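Drovness walk-behind tillers: changing the gearcase oil

Applies to the Drovness 377 and 756 with the cast gearcase. The 9-tine model uses a sealed grease case and is not covered. Interval is 60 hours of running, or once a season if the machine sits through the winter. Ex-rental units should be changed on arrival, whatever the logbook says.

## Parts and tools

- Gear oil, grade as stamped on the case tag
- New copper washer for the drain plug
- 17 mm socket and a short extension
- Drain pan, funnel, clean cloths
- Wire brush

Vrettos sells the washer separately. The Greveo gasket kit includes one, but you do not need the rest of the kit for an oil change.

## Draining

1. Run the tiller for five minutes on level ground with the tines out of gear. Warm oil carries more of the sediment out with it.
2. Stop the engine, close the fuel tap and pull the spark plug lead. Tie the lead back so it cannot spring onto the plug.
3. Brush the dirt away from both plugs. Soil packed around the fill plug will drop into the case if it is left there.
4. Loosen the fill plug first. If it is seized, leave the drain plug alone until you have freed it — a drained case that cannot be refilled is a machine off the job.
5. Set the pan under the case, remove the drain plug and tip the handlebars up slightly. Allow 20 minutes.

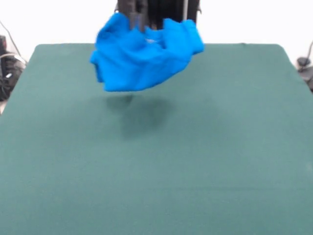
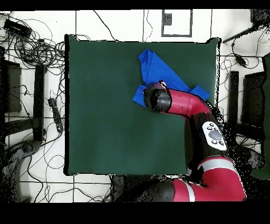
*Blue cloth held up in the gripper; blue cloth with the gripper on top of it.*

## Checking the old oil

Grey or milky oil means water has got in, usually past the tine shaft seals. Fine metallic paste on the drain plug is normal wear. Flakes or chips are not, and the side cover should come off before the tiller is used again.

## Refilling

1. Wipe the plug seat, fit the new washer and tighten the drain plug until firm. The case is aluminium and the threads strip easily.
2. Level the tiller with a block under the drag bar.
3. Fill slowly until oil reaches the bottom thread of the fill hole. Wait for it to settle and top up.
4. Refit the fill plug, reconnect the lead and run the tines for one minute. Check the plugs and shaft seals for weeping.

Old oil goes to the depot at Peltedport in a closed container, labelled as gear oil.

Revised Mon 3 December. Level check procedure corrected by Azucena Arriaga; the May version had the handlebars raised during filling, which leaves the case underfilled.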